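Ongart Rover Club: call for student members, Simulation and Navigation Group

Posted 27 August 2019

The Ongart Rover Club is taking applications for its Simulation and Navigation Group. We have places for students in any department at Damow College, first year and up. You do not need to have built a robot before. Members are not paid, but students in engineering and computer science can register the work as a project course for 3 credits. Ask your department office for the form before you apply.

What the group does

The club builds small four-wheeled rovers and enters one team each year in the indoor class of the Daltia Challenge, held in January. In that class the rover has to cross a furnished apartment on its own, pass through a hallway, stop at a marked point in another room and come back. The furniture plan is handed out on the morning of the run.

Most of our testing is done in simulation. The group keeps a set of home interiors with a model of the rover in them, and every change to the driving code is run there before it goes on the hardware. Last season's code finished 400 of its 500 test runs. Most of the failures came at the hallway entrance, where the planner cut the corner too close, and that is the first job on the list this fall.

Open places

Navigation code. Work on the path planner and on recovery after a bad turn. You should be able to read and write Python or C++. Experience with ROS helps.

World building. Make new rooms and furniture layouts, check that collision shapes match the models, and keep file sizes down so the rooms load on the lab machines. Blender or any other 3D program is fine.

Vehicle model. Match the simulated rover to the real one: wheel friction, weight, motor response. This means time in the workshop with a scale and a tape measure as well as time at the computer. A basic physics course is enough.

Testing and records. Run the nightly batches, sort the failures, write them up for the rest of the group. No programming needed to start, though you will pick some up.

Time and place

We meet twice a week in the Zornier Building, room 107, from 5 to 7 p.m. Expect a few more hours a week on your own work, and longer days in the two weeks before the competition. The lab machines can be used any time the building is open. If you want to work on your own laptop, it needs a separate graphics card.

Travel and lodging for the competition are paid by the club for the members who go. Club dues are waived for the first semester.

How to apply

Send a short letter through the club page saying which place you want, what you have worked on and which evenings you are free. Class projects count. If you have code or models to show, add a link. We do not need a transcript. Applicants will be asked to come to one regular meeting before we decide, and everyone who writes will get an answer. 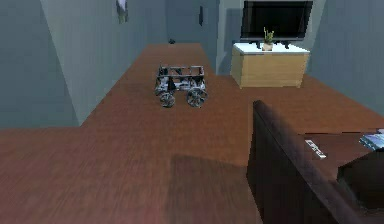
The rover model in one of our simulated home interiors.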